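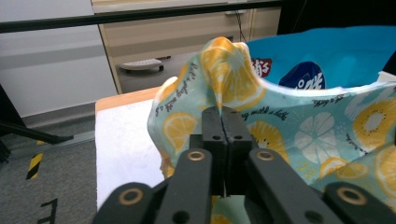 *Citrus slices on pale aqua, with handwriting all over it. Summer cloth season is officially open.*

## The cloth drawer, and what I did to it in June

I have a weakness for printed kitchen cloths. There, I've said it in the newsletter, and now Nuria Figueroa can stop teasing me about it at the Wednesday swap table. If it has fruit on it, I want it. If it has fruit *and* curly writing on it, I've already paid for it and I'm halfway home.

The citrus one is my current favorite. Big orange-yellow slices, a pale aqua background that's somewhere between swimming pool and toothpaste (I mean that kindly!), and lines of dark script wandering across it. I've spent more time than I'd like trying to read that script. One bit says something like "my milk a dab", and I have decided it's from a pudding recipe. Mawuli Baidoo thinks it's just letters that somebody at the factory liked the look of. If anyone reading this has the same cloth and better eyes, please write in.

Anyway, the drawer. I went through mine this month and pulled out 46 cloths. Forty-six! For a kitchen with one sink. Some of them were so thin you could have read the paper through them, and a couple still had the price sticker on from a trip to Trirnlow I barely remember. So I made piles on the bed, put the radio on, and got on with it.

Keepers went back in the drawer, and that's where I changed how I do things. I used to stack them flat, which meant I used the top 3 over and over and forgot the rest existed. Now I fold each one in half the long way, then in thirds, and stand them up on their folded edge in a row. You can see every print at once – it looks like a little filing cabinet full of lemons. Pinch one by the top of the fold and it lifts straight out without dragging its neighbors along. I was smug about this for days.

The worn ones got cut into rags. Pinking shears if you have them, plain scissors if you don't, and either way they'll shed a bit in the first wash, so do them on their own. Babak Hosseinzadeh took a bundle for his bike chain and has already asked for more, so he can have the ones with the gravy stains.

And the perfectly good ones I just never reach for? Those are coming to the swap.

A few washing notes, as I got asked last time and gave a terrible answer:

- Bright prints go in cool, inside out if they're the sewn-double kind.
- Skip the fabric softener. It makes a cloth feel lovely and dry absolutely nothing.
- Dry them in the shade. I hung a beautiful cherry print in a south window at Carrasco Street all one summer and ended up with a beige print.
- Iron them only if you enjoy ironing. (I do. Don't tell anyone.)

Octavio Arancibia wants me to mention that cloths also make very good gift wrap, and he's right. Put the jar or the loaf in the middle, bring the four corners up and tie them – the person gets two presents and you don't have to find the end of the tape. He did all his family's birthdays this way last year. A stiff new cloth is a pain to knot, so wash it once first.

If you'd like to join in, the swap table is up again on Wednesday from 10 in the morning, in the back room at Trevov. Bring clean cloths, folded however you like, and take home as many as you bring. Aprons and napkins are welcome too. Gaëtan Royer is bringing his plum cake, so come early or you'll be looking at crumbs.

The citrus one is staying with me, by the way. I'd consider a trade for anything with pears on it.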